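Can a Robot Fold Your Laundry? Let's Check Before We Cheer

By Kieran Cronin
19/02/2024

Maybe you've seen a video of a robot folding a shirt. It looks great. The music is happy, the shirt ends up in a perfect square, and the robot never complains.

I have some questions about those videos. How many times did the robot try before it got it right? Was the video sped up? Who laid the shirt out flat at the start? If you want to know how good a robot is, you need to ask things like that.

What is a gripper?

A gripper is a robot's hand, only much simpler than yours. Your hand has a thumb, four fingers, and skin that can feel a crumb. The most common robot gripper has two fingers that slide together and apart, like a pair of tongs. It's called a parallel gripper, because the fingers stay side by side as they close.

Some grippers use suction instead, like a vacuum cleaner holding on to a sock. Others are soft and squishy. The companies that sell them all say theirs is the best one, and they can't all be right.

Why are clothes so hard?

Pick up a toy block. It's the same shape in the air as it was on the table. Now pick up a sweatshirt by the pocket. The sleeves flop, the hood flips over, and the whole thing changes shape. For a robot, that's like doing a puzzle while somebody keeps bending the pieces.

Clothes hide parts of themselves, too. A camera can't see a cuff that's tucked under a sleeve. You could find it by feeling around, but many grippers can't feel much of anything.

How do you test one fairly?

Gráinne Coughlan tests grippers at a workshop in Hastport. She compared two of them, called the Mudwood and the Tierney. Each got 100 tries at picking up clothes, and each try could last 60 seconds. Then the clock stopped, even if the robot was very close.

She has strict rules. The clothes get dropped in a heap, never laid out neatly. Both grippers go on the same arms and get the same clothes. And every miss gets written down, including the embarrassing ones.

"People love to say, 'That one didn't count,'" she told me. "They all count."

Hard foam shapes and soft clothes are different jobs, so she scores them separately. A gripper that's wonderful with a cube may be hopeless with a hood.
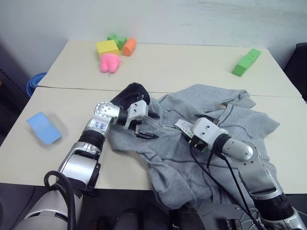 Two arms should help, because one can hold the cloth while the other looks for an edge. That's the idea, anyway. Two arms can also pull against each other or bump, and then you have twice the trouble. I'd want to see the scores before I believed it.

The company Ganarmont says on its website that its robot is "ready for your home." I asked how many times it had been tested on a crumpled sweatshirt. I'm still waiting to hear back.

Try it yourself

Get two pairs of kitchen tongs and drop a sweatshirt on a table. Hold one pair in each hand and try to fold it — no fingers allowed! Ask a friend to time you. Do it again with one eye closed, and write down both times, even if they're terrible.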